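Bolt the Board Down: A Case for Boring Fixtures on Tabletop Cells

Friday, June 12, 2020

Most of the hours I have logged on the Clarkon bench cell went into the surface under the arm. The arm itself took very few. I think this ratio is correct, and I think most small cells are run the other way around. Their owners tune the controller, retune it, replace the tool tip, and leave the work surface sitting on rubber feet.

The cell is a single arm working over a wooden board, with a set of small colored blocks to push. The tool is a plain cylinder with no fingers. It pushes and does nothing else. Under the board is perforated pegboard on a steel subframe, and the board is held to the pegboard with bolts.

When I took over the cell, the board was held with double-sided tape. Tape holds well in shear for a while and then it creeps. The creep was small on any given day. Over a run of 1000 pushes it was enough to put the taught corners out by more than the radius of the tool. The log showed this as a slow rise in missed contacts, and the first response of everyone involved, me included, was to recalibrate the arm. Recalibration hid the fault for a few days each time. It also meant that no two weeks of data shared the same origin.

Bolts ended that. The procedure takes 30 minutes. Power down, lock out, lift the blocks off, set the board against the square, start all the fasteners by hand, then tighten in a cross pattern with a short wrench. Check the surface with a straightedge before and after. If tightening has pulled a bow into the wood, back off and shim from underneath. Do not correct a bow by raising the tool height in software. That fixes the middle of the board and ruins the edges.

There is a respectable argument against wood. It moves with humidity, the grain is not uniform, and a joint between planks can catch a block. The Honetti cell down the hall uses a machined plate and has none of these problems. It does have others. When a bad height offset drives the tool into a metal plate, the tool or the wrist takes the damage. Wood takes a dent, the dent gets sanded, and the cell is back up after lunch. For a contact task with frequent setup errors, I will accept a surface that wears out before the wrist does.

Tool height deserves its own paragraph because it is where most of the maintenance goes wrong. The tip has to hover close to the surface without touching it. Too high, and it rides up over the shorter blocks or tips them. Too low, and it drags. We set ours with a feeler gauge at 16 points, logged on paper, and we repeat the check after every 900 cycles or any collision, whichever comes first. Setting it by eye is faster and I have seen it done well, but I have never seen it done the same way twice.

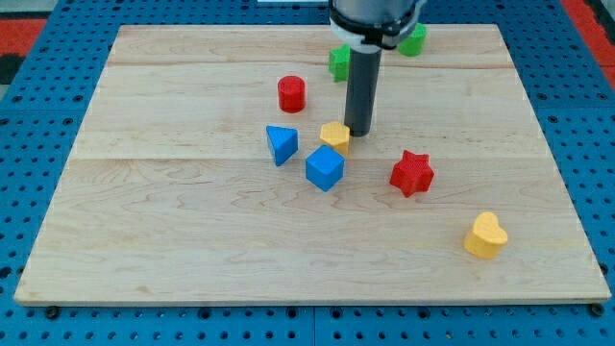
The blocks are part of the machine and should be maintained as such. A printed block with a raised lip on its bottom face will pivot when it should slide, and the resulting error looks exactly like a control fault. We rub the bottoms flat on fine paper over glass and retire any block that rocks. The shapes matter too. A round block and a star respond very differently to the same straight push, so a worn star cannot be judged against a fresh cylinder. Compare each block with a new print of its own kind.

Cables and clamps come last on my list, though they come first on the Kusby checklist we inherited. I moved them down. A slipping clamp on the arm is serious, but a witness mark in paint pen will show it at a glance. A board that has shifted by the width of a pencil line shows nothing until the numbers go bad.

My recommendation for anyone running a cell of this size is to stop treating calibration as routine service. Calibration should be the final step after the mechanical checks have passed, and a request to recalibrate should be read as a fault report on the fixture. On our cell the order is now board, blocks, tool height, clamps, calibration. The sheet is taped inside the cabinet door, and the wrench hangs next to it.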